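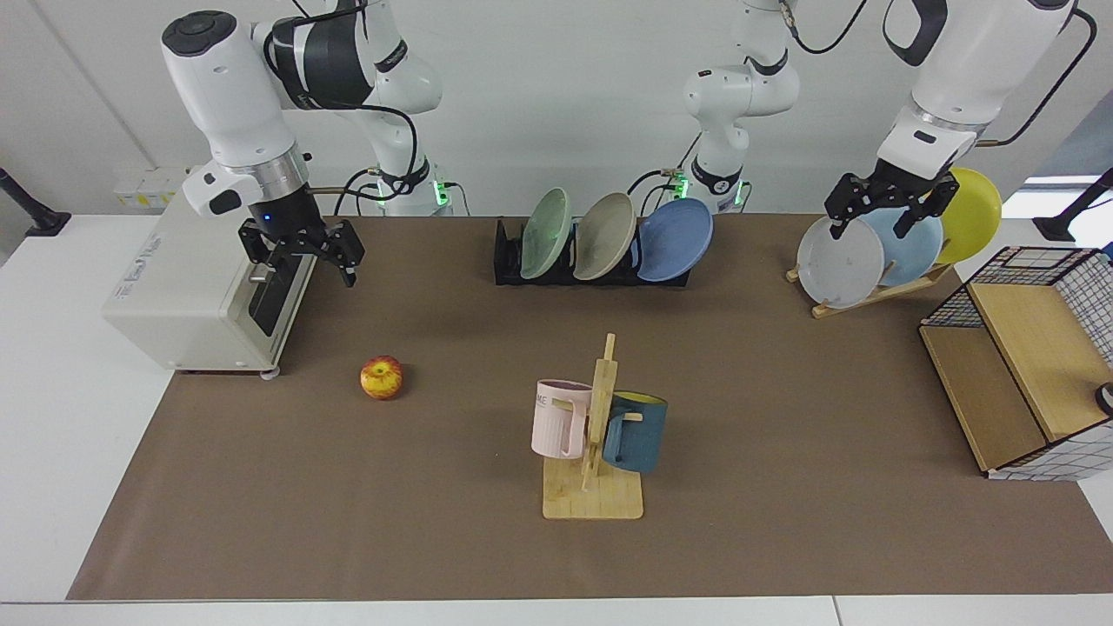

Girkdale 업데이트는 어떤 폰에서 받을 수 있나요?

Gowda 일반형이랑 Gowda 라지, 두 기종입니다. 초기에 나온 Gowda 미니는 빠졌어요. 미니는 보안 패치만 계속 받습니다. 본인 기종이 헷갈리면 설정 > 휴대전화 정보 맨 윗줄. 거기 "미니"라고 적혀 있으면 미니입니다.

이 페이지 마지막으로 고친 날은요?

2026년 2월 18일 수요일. 빌드 706 기준으로 다시 썼습니다. 그 전에 적어둔 561 관련 내용은 아직 필요한 분이 있어서 일부 남겨둠. 섞여 있으니 빌드 번호 보면서 읽어주세요.

빌드 번호는 어디서 봐요?

설정 > 휴대전화 정보 > 소프트웨어. 맨 아래 줄 끝에 있는 숫자입니다. Girkdale이라고만 나오고 숫자가 안 보이면 그 줄을 한 번 누르세요. 펼쳐집니다.

업데이트 알림이 안 와요

순차 배포라서 그렇습니다. Drulledton은 늘 조금씩 풀어요. 설정 > 시스템 > 업데이트에서 새로고침 눌러보고 없으면 기다리는 수밖에. 새로고침 많이 누른다고 순서가 당겨지진 않습니다. 통신사에서 산 폰은 자급제보다 늦게 오는 편이에요. 얼마나 늦는지는 통신사마다 달라서 여기 못 적습니다.

유심을 뺐다 끼우면 바로 뜬다는 글이 돌던데, 저는 안 됐고 게시판에서는 됐다는 분도 있고. 우연인지 뭔지 모르겠네요. 해가 되는 건 아니니 해보고 싶으면 해보세요.

561에서 706으로 바로 갈 수 있나요?

바로 갑니다. 중간 빌드 안 거쳐도 돼요. 561보다 더 예전 빌드면 561을 먼저 깔고 그다음 706. 업데이트 화면이 알아서 순서대로 띄워주니까 뜨는 대로 받으면 됩니다. 파일을 직접 내려받아서 설치하는 분들만 조심. 순서 건너뛰면 "패키지가 일치하지 않음" 나오고 끝납니다. 폰이 망가지진 않아요. 그냥 설치가 안 될 뿐.

설치 전에 배터리는 얼마나 있어야 하나요?

안내문에는 절반 이상이라고 돼 있는데 저는 100까지 채우고 했습니다. 충전기 꽂은 채로 해도 되고요. 무선 충전 패드 위에 올려놓고 하는 건 비추. 재부팅하면서 충전이 끊겼다 붙었다 하는 경우가 있어요.

백업 꼭 해야 되나요

하세요. 업데이트 자체로 데이터가 지워지진 않지만, 나중에 되돌리고 싶어지면 그때는 전부 지워집니다. 사진이랑 메신저 대화는 따로따로 백업해야 해요. 메신저는 앱 안에서 직접. 폰 전체 백업에 메신저 대화가 들어 있다고 생각하는 분이 많은데 안 들어 있습니다. 은행 인증서도 마찬가지.

Grirbridge가 뭔가요?

Drulledton에서 만든 폰 옮기기 앱입니다. 새 폰에 기본으로 깔려 있고 예전 폰에는 스토어에서 받으면 돼요. 케이블로 연결하거나 와이파이로 하거나. 케이블이 훨씬 빠릅니다. 와이파이로 사진 많은 폰을 옮기면 한나절 걸릴 수도 있어요.

Grirbridge로 안 옮겨지는 것들:
- 메신저 대화 (앱 자체 백업 이용)
- 은행, 카드 앱 로그인
- 교통카드 잔액
- 구입한 벨소리 중에 보호 걸린 것
- 홈 화면 위젯 배치. 아이콘 위치는 옮겨지는데 위젯은 빈칸으로 나옴

Grirbridge가 중간에 멈춰요

두 폰 다 화면 켜진 상태로 두세요. 예전 폰 쪽 절전 모드 끄고. 그래도 멈추면 사진을 빼고 연락처, 문자, 앱만 먼저 옮긴 다음에 사진을 따로 한 번 더. 이어받기가 되긴 하는데 706 전에는 이어받기하면 같은 사진이 두 번씩 들어가는 버그가 있었습니다. 706에서는 고쳐졌다고 변경 내역에 나와 있고, 제 폰에서도 중복은 안 생겼어요.

이미 두 번씩 들어간 사진은요? 갤러리 > 정리 > 비슷한 사진. 한꺼번에 지울 수 있는데 연사로 찍은 것까지 같이 묶이니까 확인하고 지우세요. 휴지통에 한동안 남아 있긴 합니다.

업데이트하고 배터리가 빨리 닳아요

제일 많이 들어오는 질문. 처음 며칠은 원래 그렇습니다. 뒤에서 앱 최적화하고 사진 색인 다시 만들고 하느라. 밤에 충전기 꽂아두면 그때 몰아서 해요. 일주일이 지나도 그대로면 아래 순서로 보세요.

설정 > 배터리 > 앱별 사용량에서 맨 위에 뭐가 있는지. 날씨 위젯이 맨 위면 위젯 지웠다가 다시 추가. "시스템"이 맨 위면 위치 설정에서 주변 기기 검색을 꺼보세요. 화면이 맨 위면 그건 정상입니다. 화면이 제일 많이 먹어요 원래.

항상 켜진 화면(AOD)도 한번 확인. Girkdale로 올라가면서 기본값이 "항상"으로 바뀌었습니다. 전에는 "탭할 때만"이었거든요. 본인은 바꾼 적 없는데 켜져 있다는 분들 다 이겁니다.
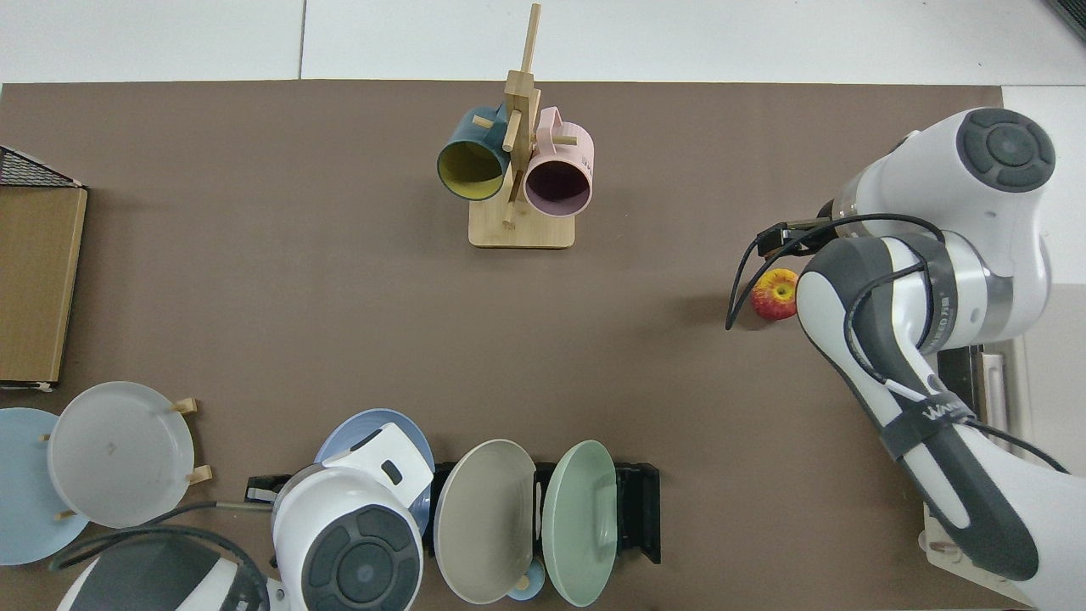 그리고 화면 주사율. 이것도 기본값이 "높음"으로 바뀌어 있어요. "자동"으로 돌려놓으면 좀 낫습니다. 스크롤할 때 차이 거의 못 느낌. 게임하는 분들만 높음으로 두시고.

배터리 성능 수치가 업데이트 후에 떨어졌어요

계산 방식이 바뀌어서 그렇다고 합니다. 하룻밤 사이에 배터리가 늙은 건 아니고요. 완충, 방전 한 번씩 하면 숫자가 다시 잡힌다는 얘기가 있는데 저는 변화 없었습니다. 수치가 너무 낮아서 무상 교체 대상인지 궁금하면 서비스센터에서 점검받는 게 제일 빨라요. 폰에 나오는 숫자로는 접수 안 받습니다. 센터 장비로 다시 잽니다.

카메라가 느려졌는데요

561에서는 그랬습니다. 셔터 누르고 한 박자 늦게 찍히는 증상. 706에서는 많이 나아졌는데 야간 모드는 아직 굼떠요. 카메라 설정에서 "고해상도 저장"이 켜져 있으면 꺼보세요. 이것도 저장 공간 넉넉한 폰에서는 기본으로 켜지는 것 같습니다.

카메라 앱 데이터 삭제로 해결됐다는 분도 있음. 사진은 안 지워져요. 설정만 초기화됩니다. 격자선, 셔터음, 비율 같은 거 다시 맞춰야 하고.

지문 인식이 잘 안 돼요

지문 지우고 다시 등록. 이게 거의 다입니다. 보호필름 붙였으면 설정 > 화면 > 터치 민감도 켜고 나서 등록하세요. 순서 중요. 등록하고 켜면 소용없어요. 강화유리는 두꺼운 거면 그냥 안 됩니다. 같은 손가락을 두 번 등록하는 것도 방법이에요. 저는 오른손 엄지를 두 번 넣어놨습니다.

지문이 3번 연속 틀리면 비밀번호를 물어보는데 이건 정상이고 못 바꿉니다. 예전엔 더 여러 번 봐줬죠.

예전 버전으로 되돌릴 수 있나요?

706에서 561로는 됩니다. 단 폰이 완전히 초기화되고요. Drulledton 홈페이지 지원 메뉴에서 복구 프로그램 받아서 PC에 연결해야 해요. 윈도우만 지원. 맥은 아직 없습니다. Girkdale 이전 버전으로는 못 돌아가요. 억지로 하면 벽돌 됩니다. 하지 마세요. 물어보시는 분이 계속 있어서 굵게 쓰고 싶은데 이 게시판은 굵은 글씨가 안 되네요.

되돌리고 나면 알림이 또 뜹니다. 업데이트 화면 오른쪽 위 점 세 개 > 자동 다운로드 끄기. 알림까지 완전히 없애는 방법은 못 찾았어요. 아시는 분 댓글로.

업데이트 용량이 얼마예요

561에서 오는 경우랑 더 예전에서 오는 경우가 달라요. 업데이트 화면에 용량이 표시되니 그걸 보시면 됩니다. 다만 설치하려면 그 두 배 정도는 비어 있어야 해요. 공간 부족이라고 나오면 동영상부터 PC로 옮기세요. 앱 캐시 지우는 걸로는 별로 안 늘어납니다.

알림음이 바뀌었어요. 예전 소리로 못 돌리나요?

소리 목록 맨 밑에 "이전 소리"라는 묶음이 새로 생겼습니다. 거기 다 있음. 접혀 있어서 못 찾는 분이 많아요. 카톡 같은 메신저 소리는 그 앱 설정에서 따로.

글꼴이 깨져 보여요

스토어에서 따로 받은 글꼴이면 글꼴 업데이트부터. 안 되면 기본 글꼴로 바꿨다가 재부팅하고 다시 적용. 유료 글꼴 중에 제작자가 더 이상 관리 안 하는 건 방법이 없습니다. 환불은 스토어에 문의. 여기 게시판에선 해드릴 수 있는게 없어요.

자동차에 연결이 안 돼요

차 쪽에서 폰을 지우고, 폰 쪽에서 차를 지우고, 둘 다 껐다 켠 다음 다시 연결. 한쪽만 지우면 또 그럽니다. 유선이면 케이블을 의심하세요. 충전만 되는 케이블이 의외로 많아요. 706에서 무선 연결이 끊기는 증상은 제보가 몇 건 있는데 차종이 다 달라서 아직 뭐라고 못 하겠습니다. 연식이랑 차종 적어서 댓글 주세요.

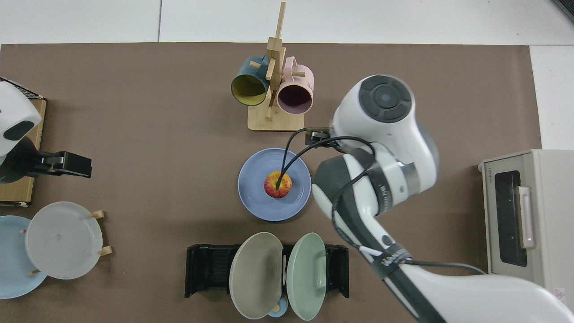 나무 머그 걸이의 컵 두 개와 파란 접시 위 사과

통화 녹음 메뉴가 사라졌어요

자리가 옮겨졌습니다. 전화 앱 설정 > 통화 > 기록 안으로. 자동 녹음을 켜뒀던 분도 업데이트 후에 꺼져 있을 수 있으니 확인하세요. 국가나 통신사 따라서 아예 메뉴가 없는 제품도 있습니다. 해외에서 사 오신 분들은 그 경우일 가능성이 큼.

분할 화면은 어떻게 해요? 예전 방법이 안 먹혀요

최근 앱 화면에서 앱 아이콘을 길게 누르던 건데, 이제 앱 화면 자체를 위로 살짝 끌어올려야 합니다. 불편해요. 저도. 설정 > 동작 > 기존 방식 사용 켜면 예전처럼 됩니다. 라지 모델은 옆에서 세 손가락... 이 아니라 두 손가락으로 밀어도 되고요.

베타에 참여했었는데 정식으로 어떻게 넘어가나요

베타 마지막 빌드를 쓰고 있으면 706이 그냥 뜹니다. 깔고 나면 자동으로 정식 채널. 10월에 시작한 첫 베타에서 멈춰 있는 분들은 안 떠요. 이 경우엔 베타 탈퇴하고 초기화해야 합니다. 탈퇴 버튼은 회원 페이지 맨 아래에 있어요. 누르고 나서 폰에 반영되기까지 하루쯤 걸립니다. 바로 안 된다고 여러 번 누르지 마시고.

베타 때 제보했던 버그가 그대로인데요?

다시 제보하세요. 베타 제보는 정식으로 안 넘어간다고 합니다. 오류 보내기에서 "로그 포함" 꼭 체크. 로그 없으면 답장이 거의 "초기화해 보세요"로 옵니다.

보안 패치만 따로 받을 수는 없나요?

미니는 따로 오지만 나머지 두 기종은 Girkdale에 묶여서 옵니다. 561에 머물면 보안 패치도 멈춘다는 뜻이에요. 기능이 마음에 안 들어도 결국은 올려야 합니다. 은행 앱 중에 패치 날짜 보는 데가 있어서.

업데이트하면 보증에 영향 있나요

영향 없습니다. 정식 경로로 받은 업데이트는요. 직접 파일 받아서 깐 경우도 Drulledton 홈페이지 파일이면 괜찮고. 다른 데서 받은 파일은 책임 못 진다고 약관에 있어요. 부트로더 푼 폰은 말할 것도 없고요.

설치하다가 로고 화면에서 안 넘어가요

일단 기다리세요. 한참 걸립니다. 폰이 따뜻하면 아직 일하고 있는 거예요. 한 시간이 넘었는데도 그대로면 전원 버튼이랑 음량 아래 버튼을 같이 길게. 다시 켜지면서 이어서 설치하거나 이전 빌드로 돌아옵니다. 그래도 안 되면 복구 프로그램을 돌려야 하는데 이때는 데이터가 날아갑니다. 그래서 위에 백업하라고 쓴 거고요.

제 증상이 여기 없어요

댓글에 기종, 빌드 번호, 통신사, 증상 순서로 적어주세요. "폰이 이상해요"만 쓰시면 답을 못 드려요. 댓글이 700개를 넘어가면서 검색이 잘 안 되니까 쓰기 전에 Ctrl+F로 한번만 찾아봐주시면 감사.

이거 누가 쓰는 건가요? Drulledton 직원이에요?

직원 아닙니다. Gowda 사용자 게시판에서 같이 정리하는 글이고요. 업데이트랑 배터리 쪽은 Usha Kamath, Grirbridge랑 카메라 쪽은 Nandini Mathew. 공식 답변이 필요하면 고객센터로 가셔야 합니다. 계정 잠긴 거 풀어달라, 주문 조회해달라 이런 건 저희가 볼 수가 없어요.

다음 빌드는 언제 나와요

모릅니다. 나오면 여기 맨 위 날짜부터 바꿀게요. 야간 모드랑 차량 연결 항목은 다음에 다시 쓸 예정이고, 태블릿 질문은 별도 글로 옮기는 중이니 여기다 달지 말아주세요. 옮기는 동안 링크가 깨진 데가 있을수 있음.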